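**Kesura withdraws grip-check results after simulator fault, asks customers to re-test**

November. For immediate release.

Kesura is withdrawing the grip-check results it issued with the second release of Dalteletti, its simulation package for robot grippers. A fault in the contact settings made soft objects easier to hold in the simulator than they should have been. Customers who used those results to set closing force or speed on a real machine should stop relying on them now.

The fault affects 2,561 simulated trials. Every one of them used a flexible or irregular object, and every one was scored by the same automatic check. Results for rigid blocks, cans and boxes came from a different check and are not part of this notice, although we would encourage customers to look at those with a cold eye too.

**What went wrong**

When a simulated finger touches a simulated object, the software has to decide how much the two surfaces resist sliding. Dalteletti keeps that value in a material file. In the second release, the file for soft objects pointed to the friction value meant for the rubber mat used in our calibration work. The objects behaved as though they were lined with that mat.

A second problem hid the first. The scoring check recorded a hold as soon as both fingers reported contact, and it didn't wait for the lift. An object that slid out a moment later still went down as a success. Two faults, each making the numbers look better, got through our release review together, and the review passed them because the numbers looked good.

"We should have been suspicious of a score that went up for no reason anyone could name," said Rima Nasrallah, head of engineering at Kesura. "Nothing in the gripper model had changed. I signed the release, and I would not sign it again on that evidence."

The fault was reported from outside the company. Elsie Pomare, a controls engineer at Zein, wrote to us after a gripper on her test bench repeatedly dropped a moulded rubber part that Dalteletti had rated as secure. Our first reply told her to check her fingertip pads for wear. She had already done so and had said as much in her message. We have apologized to her for the delay that caused.

There have been no injuries reported to us. One customer has reported a dropped part inside a guarded cell, with damage to the part only. We can't say these are the only effects, as we don't know how every customer has used the results.

**What customers should do**

- Set aside any soft-object result from the second release, including exported charts and summary pages.
- Return closing force and travel speed to the values used before those results were applied.
- Keep people out of the reach of any gripper carrying a load until its hold has been tested on the real machine.
- Send us the trial log if a real grip and a simulated grip disagree, even where the disagreement seems small.

A corrected material file is available through the usual download page. It repairs the friction value. It does not repair the scoring check, which is still being rewritten, and customers should not treat a pass from the current check as proof of anything beyond contact.

**Review by Kaner**

Kesura has hired Kaner, an outside test house, to repeat 1,000 of the affected trials with the corrected values and to compare a portion of them with a physical gripper. Kaner will publish its findings whether or not they suit us. Kesura will not see a draft.

Hiba Jaber, who is leading the work at Kaner, cautioned against expecting too much from it.

"A corrected simulator can still be wrong," she said. "We'll be able to say how far these trials drift from one real gripper, with one set of pads, in our own lab. Anyone who reads that as a clean bill of health for their own line is reading more than we wrote."

Kesura has also stopped using the phrase "validated grasp" in its sales material. Ghassan Mahasneh, who manages customer support, said the phrase had been causing trouble well before this fault came to light. "People asked me what it was validated against, and the answer was an earlier version of the same software," he said.

Release dates for the rewritten check have not been set. The previous plan called for a new version before the end of the year, and that plan has been dropped.

Questions about this notice can be sent to Munther Shboul in the Kesura press office. Customers with a machine in service should go straight to the support desk, which is open from 7 a.m.

**Technical note: contact and hold**

The rewritten check will treat contact, closure and lift as separate events, and a trial will need all three before it is scored as a hold. Soft and oddly shaped objects are where the old check was weakest. A long green body that bends and thins to a sharp tip, with lobes sticking out near the fingertips, gives two flat black pads very little even surface to press on, and a finger that meets a lobe first may report contact while the body itself is free to turn. Having a finger on either side of an object, seen from straight overhead, tells a reviewer where the gripper is and says nothing about whether the object would come up with it. Reviewers will be asked to record the position before closure and again after the lift, and a trial with either record missing will be scored as a failure.

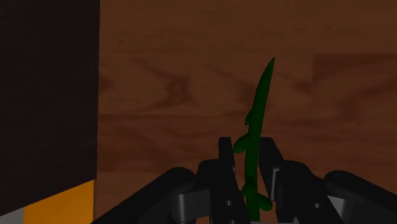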